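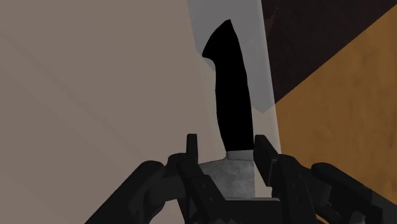

Skedau im Test: Greifsimulation für Haushaltsobjekte, vorgeführt in Stirkau

Bredberg hat im Oktober die Räume in Stirkau für Anwender geöffnet und dort die aktuelle Fassung von Skedau gezeigt, einer Simulationsumgebung für Zweifingergreifer. Die Software richtet sich an Labore und kleinere Integratoren, die Greifstrategien prüfen wollen, bevor sie Hardware belegen. Grundlage dieser Besprechung sind der Vorführtag selbst, eine anschließende Sitzung an einem der Rechner vor Ort und die Testlizenz, die alle Teilnehmer mitnehmen konnten. Die Reise nach Stirkau habe ich selbst bezahlt.

Aufbau der Vorführung

Der Vormittag bestand aus einem Vortrag und einer gemeinsamen Übung, der Nachmittag war für eigene Versuche frei. Für die Übung standen 15 Arbeitsplätze bereit, alle mit identischer Grafikkarte und vorinstallierter Software. Ida Weidemann, bei Bredberg für die Kontaktmodelle zuständig, führte durch die Küchenszene, die mit dem Programm ausgeliefert wird. Die Übung selbst: ein Küchenmesser fassen, anheben, senkrecht stellen und mit dem Griff voran übergeben. Der Greifer hält dabei die Klinge kurz unterhalb des Kropfs, der Griff bleibt frei.

Als Testobjekt ist das Messer gut gewählt. Die Klinge ist dünn, die Kontaktflächen sind klein, und der Griff verlagert den Schwerpunkt aus dem Bereich zwischen den Fingern heraus. Ein Kontaktmodell, das nur Punktkontakte kennt, lässt so ein Teil um die Fingerachse kippen oder klebt es mit überhöhter Reibung fest. Beides kennt man aus anderen Paketen.

Kontaktmodell

Skedau rechnet wahlweise mit Punktkontakten oder mit Flächenkontakten, die ein Drehmoment um die Kontaktnormale aufnehmen. Der Unterschied zeigt sich beim Schwenken sofort. Mit Punktkontakten pendelte das Messer in meiner Sitzung nach dem Anheben sichtbar nach und kam nicht zur Ruhe. Mit Flächenkontakten und den voreingestellten Reibwerten stand es nach kurzem Einschwingen. Wurde die Schließkraft halbiert, rutschte die Klinge langsam zwischen den Fingern durch, und zwar ohne das Zittern, das bei zu großer Schrittweite sonst auftritt.

Die Schrittweite lässt sich pro Objekt überschreiben. Für dünnwandige Teile empfiehlt Weidemann einen kleineren Wert als den globalen und eine leicht verdickte Kollisionshülle. Letzteres ist ein Kompromiss: Die Klinge verhält sich stabil, berührt beim Ablegen die Tischfläche aber einen Moment zu früh. Wer Ablagevorgänge untersucht, muss die Verdickung vor dem Absetzen zurücknehmen. Das geht per Skript, in der Oberfläche fehlt ein Schalter dafür. Auf Nachfrage hieß es, er sei vorgesehen, ein Termin wurde nicht genannt.

Nachgiebige Fingerbeläge werden über Feder-Dämpfer-Paare angenähert. Für harte Objekte reicht das. Ein Schwamm oder ein gefaltetes Tuch ist damit nicht sinnvoll zu simulieren, und Bredberg behauptet das auch nicht.

Greifermodell

Mitgeliefert wird ein Zweifingergreifer mit gekoppelten Gliedern. Die Gelenke sind einzeln modelliert, die Kopplung erfolgt über Zwangsbedingungen. Vorteilhaft ist, dass sich Spiel in den Gelenken einstellen lässt. Bei einem Gelenkspiel von null schließen die Fingerspitzen exakt parallel, was mit realen Greifern wenig zu tun hat. Schon eine geringe Lose führt dazu, dass eine der Fingerspitzen unter Last leicht nach außen nachgibt und die Klinge asymmetrisch gefasst wird. Für die Bewertung eines Griffs ist dieser Effekt wesentlich, und in der Voreinstellung ist er leider abgeschaltet.

Eigene Greifer werden als URDF importiert. Mein Testmodell, ein älterer Parallelgreifer aus dem eigenen Labor, wurde im ersten Anlauf mit vertauschter Achse eingelesen. Die Fehlermeldung nannte die Datei, aber nicht das betroffene Gelenk. Nach Korrektur der Achsrichtung lief das Modell ohne weitere Eingriffe.

Objektbibliothek Intarasuk

Zum Paket gehört die Objektbibliothek Intarasuk mit 248 Haushaltsgegenständen. Jedes Objekt hat ein Sichtnetz, eine Kollisionshülle, Masse, Schwerpunkt und Reibwerte. Die Massen wirken plausibel. Bei den Reibwerten ist unklar, worauf sie beruhen; im Datenblatt steht pro Werkstoffpaarung nur ein Mittelwert ohne Streuung. Für Versuchsreihen mit zufällig variierten Parametern muss man die Bandbreite also selbst festlegen.

Die Qualität der Netze ist uneinheitlich. Bestecke und Messer sind sauber modelliert, mit getrennten Bereichen für Klinge, Kropf und Griff, denen sich eigene Werkstoffe zuweisen lassen. Mehrere Schüsseln haben dagegen Kollisionshüllen, die die Öffnung verschließen. Ein Finger, der von oben über den Rand greifen soll, stößt dort auf eine unsichtbare Fläche. Der Fehler ist mit dem mitgelieferten Werkzeug zur konvexen Zerlegung zu beheben, kostet aber Zeit und gehört in einer bezahlten Bibliothek vorab beseitigt.

Darstellung

Die Bildausgabe ist zweckmäßig. Metall wird mit einer gebrochenen, gebürstet wirkenden Oberfläche dargestellt, mattschwarze Kunststoffe bleiben ohne Zeichnung, Wände und Möbelflächen sind weitgehend glatt gehalten. Wer Bilddaten zum Trainieren von Erkennungsverfahren erzeugen möchte, wird mit den Standardtexturen nicht weit kommen und eigene laden müssen. Zur Beurteilung eines Griffs reicht die Darstellung aus. Besonders brauchbar ist die Ansicht aus Richtung der Handfläche, in der man die Lage des Objekts zwischen den Fingerspitzen auch ohne Kraftpfeile ablesen kann. Sie lässt sich parallel zur Gesamtansicht öffnen, bremst die Berechnung dann allerdings merklich.

Weniger gelungen ist die Anzeige der Kontaktkräfte. Die Pfeile werden nach dem jeweils größten Wert skaliert. Bei einem Stoß schrumpfen alle übrigen Pfeile auf Striche, und der Verlauf ist nur noch über die exportierten Messwerte nachzuvollziehen.

Versuchsreihe

Am Nachmittag ließ ich dasselbe Messer in 100 Durchläufen greifen, mit zufällig verschobener Ausgangslage und variierter Reibung. Als Erfolg galt, dass die Klinge nach dem Schwenken in die Senkrechte noch zwischen beiden Fingern lag und der Griff um weniger als einen vorgegebenen Winkel abwich. Die Reihe lief ohne Absturz durch und benötigte rund 15 Minuten. Die Auswertung erscheint als Tabelle mit Startwerten, Kontaktkräften und Endlage, jeder Durchlauf kann einzeln wieder aufgerufen werden.

Die Wiederholbarkeit habe ich mit festem Startwert des Zufallsgenerators geprüft. Auf demselben Rechner stimmten die Endlagen überein. Zwischen zwei Arbeitsplätzen mit gleicher Ausstattung gab es in einzelnen Durchläufen Abweichungen, darunter einen Griff, der auf dem einen Rechner hielt und auf dem anderen nicht. Weidemann führte das auf die Reihenfolge der parallelen Kontaktberechnung zurück und verwies auf den deterministischen Modus. Mit diesem verschwanden die Abweichungen, die Rechenzeit stieg deutlich. Im Handbuch steht der Hinweis erst im Anhang.

Einen Vergleich mit realer Hardware gab es in Stirkau nicht. Bredberg zeigte ausschließlich Simulation. Wie gut die Erfolgsquoten auf einen echten Greifer übertragbar sind, bleibt damit offen, und ich gebe hier auch keine Einschätzung dazu ab. Ein eigener Abgleich mit stumpfen Messerattrappen ist geplant.

Bedienung und Dokumentation

Die Oberfläche ist dreigeteilt: Szenenbaum, Ansicht, Eigenschaften. Alle Einstellungen sind auch über Python erreichbar, und jeder Klick wird auf Wunsch als Skriptzeile mitgeschrieben. Dieses Protokoll ist die beste Funktion des Programms. Es erspart die Suche nach Parameternamen fast vollständig und macht aus einer zusammengeklickten Szene in kurzer Zeit eine brauchbare Versuchsdatei.

Das Handbuch liegt auf Deutsch und Englisch vor. Die deutsche Fassung hinkt eine Version hinterher. Einheiten sind durchgehend angegeben, Vorzeichenkonventionen leider nur teilweise.

Preis und Lizenz

Ein Arbeitsplatz kostet 3.850 Euro im Jahr, die Bibliothek Intarasuk ist enthalten. Die Lizenz ist an einen Rechner gebunden und kann zweimal jährlich umgezogen werden. Für Hochschulen gibt es auf Anfrage andere Konditionen, die Bredberg nicht öffentlich nennt. Rechenknoten ohne Anzeige benötigen eine eigene Lizenz, was größere Versuchsreihen verteuert.

Bewertung

Positiv: stabile Flächenkontakte auch bei dünnen Teilen, einstellbares Gelenkspiel, lückenloses Skriptprotokoll, übersichtlicher Export.

Negativ: fehlerhafte Kollisionshüllen bei Hohlkörpern, Reibwerte ohne Herkunftsangabe, Kraftanzeige mit ungünstiger Skalierung, Determinismus nur gegen Rechenzeit.

Für Gruppen, die überwiegend starre Gegenstände mit zwei Fingern greifen, ist Skedau eine Empfehlung mit Einschränkungen. Wer mit Schüsseln, Bechern oder Töpfen arbeitet, sollte die betreffenden Objekte während der Testphase einzeln prüfen. Die Testlizenz enthält die vollständige Bibliothek, gesperrt ist nur der Export der Messwerte.

Diese Website verwendet Cookies, um Inhalte bereitzustellen und Zugriffe auszuwerten. Mit der weiteren Nutzung stimmen Sie der Verwendung zu. Einstellungen Ablehnen Alle akzeptieren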